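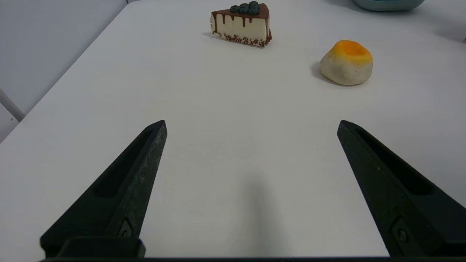

White tabletop with food replicas

Part-time kitchen helper wanted — Hustenstead

Gumside runs a small lunch counter in Hustenstead and needs a helper from April. Shifts start at 10 a.m. and run 5 hours. You will wash and cut vegetables, pack orders and clean up after lunch. Experience is welcome but we will train you. Some lifting.

Pay is monthly and meals are included. Please send a short letter and 2 references to Gumside, 1879 Clakach Road, or drop them off at the counter before noon.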